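ホーム > Nandum ハンドグリッパー 製作ガイド > 4. 卓上での動作確認

4. 卓上での動作確認

組み立てと配線が済んだら、自宅のテーブルで把持の確認を行います。左右2台を使う場合も、手順は1台ずつ進めてください。

1. テーブルにクロスを敷き、口の開いた段ボール箱を奥に置きます。箱の手前に、充電器やイヤホンケースなど形の違う小物を並べます。
2. ジョーを全開にし、青いパッドが左右で向かい合っているか確かめます。

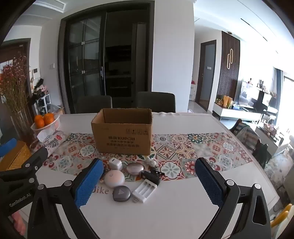

3. レバーをゆっくり握り、全閉まで動かします。途中で引っかかる場合はリンクの軸ねじを6分の1回転だけ緩め、もう一度動かします。
4. 全開と全閉を30回繰り返し、軸ねじに緩みが出ていないか点検します。

注意:開閉中はリンクの間に指を入れないでください。

5. 角の丸い小物をパッドの中央で挟みます。先端だけで挟むと回転して落ちます。
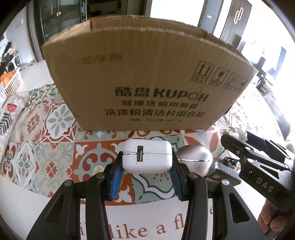
6. そのまま30秒保持します。滑るときはパッドの表面を乾いた布で拭き、手順5からやり直します。
7. 小物を箱の上まで運び、底に近い位置で放します。

メモ:電源アダプターのような角ばった物は、広い面をパッドに当てると安定します。丸い物は低めの位置を挟んでください。

メモ:開き幅の初期値は58 mmです。Alexiou製リンクに替えた場合は、3章の開き幅調整を先に済ませてください。パッドの貼り方はインタン・イスマイルさんの改訂案に合わせてあります。

注意:中身の入ったガラス器や、膨らみのあるバッテリーは把持確認に使わないでください。

2台目も手順2から同じように確認し、左右の握りの重さに差があれば、重いほうの軸ねじを調整します。

最終更新:1月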